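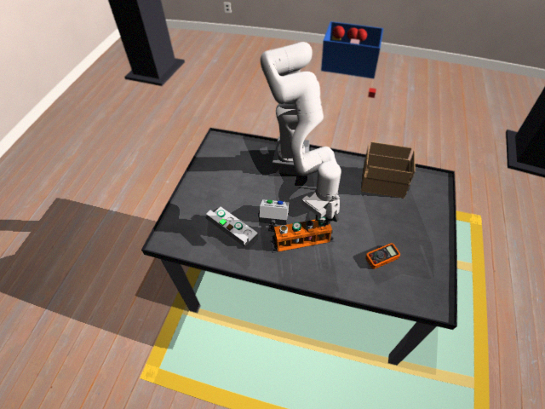 Eskildsen Flooring will open its seventh showroom in the Skekow retail precinct this November, the company announced today. The new store will carry the full Nernirano range of timber-look and solid timber planks, along with underlay, trims and stair nosing. Pinkish-brown planks like those under the black table have been among the colours most asked for by customers in the past year, and the Skekow store will have a larger display of these warmer tones than any of the company's other sites. Greys and whitewashed finishes will still be stocked.

The showroom is in the former Skasus furniture building, which has been vacant for six years. Eskildsen has signed a long lease on the ground floor and will use the loading dock at the rear for customer pick-ups. Work on the fit-out begins after Easter. The building's original brick front will be kept and repainted.

"We have had customers driving from Skekow to our other stores for a long time, sometimes just to look at one sample," said Kwaku Dogbe, general manager of Eskildsen Flooring. "Colour is hard to judge on a screen. People want to stand on a floor, put a chair on it and see it in daylight."

Sample boards will be laid in full-width sections on the showroom floor so that customers can see how the grain and colour vary from plank to plank. Smaller samples can be borrowed for up to a week at no charge. A deposit will apply to borrowed stair nosing.

Eskildsen laid floors in 2504 homes last financial year, up from 2358 the year before. Most of the growth came from renovations, with kitchens and living areas the most common jobs. The company said demand from landlords replacing carpet was also higher.

The Skekow store will employ sales staff, a measure-and-quote team and a warehouse supervisor. Applications will open in the winter and will be listed on the company's website. Apprentice floor layers already working with the company in neighbouring suburbs will be able to apply for a transfer.

Trade customers will have a separate counter and early opening hours on weekdays. Existing trade accounts can be used at the new store without any changes. Orders placed before the opening can be moved to Skekow for collection on request.

Opening hours and the date of the first trading day will be confirmed closer to the time.

About Eskildsen Flooring
Eskildsen Flooring is a family-owned retailer and installer of timber, laminate and vinyl floors for homes and small businesses.

Media enquiries: Kwaku Dogbe, Eskildsen Flooring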